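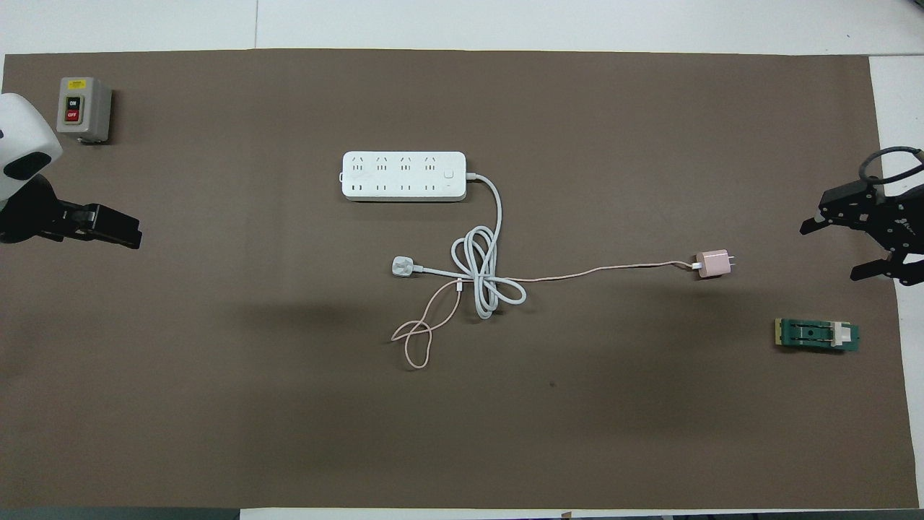
A robot costs more than its price tag. When a school or a shop wants one, it has to plan for all the parts that go with it. First comes the arm. Then comes the gripper, the part that grabs things. A job that needs two hands needs two grippers, like the black ones facing each other over the brown mat. There should also be a switch box with an ON button and an OFF button.

The Oda Club wants a robot by April. It has 60 tokens to spend. A Furkoter arm costs 31 tokens and an Ukari gripper costs 16. Add them up and you get 47. That leaves 13 tokens. 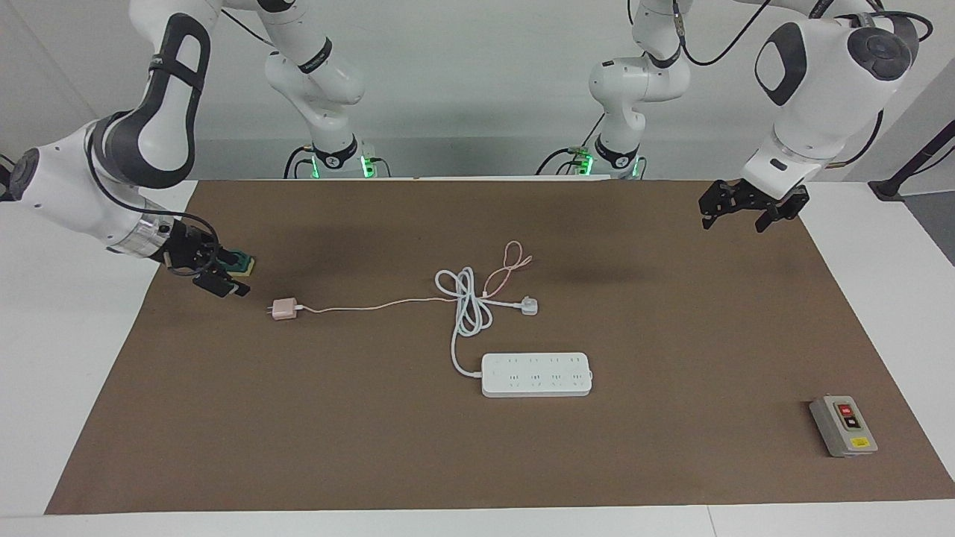 MONEY WORDS

Budget: a plan for how to spend your money.

Spare part: an extra piece you keep in case one breaks. A set of gripper fingers from Onedov costs 9 tokens. Can the club still buy it?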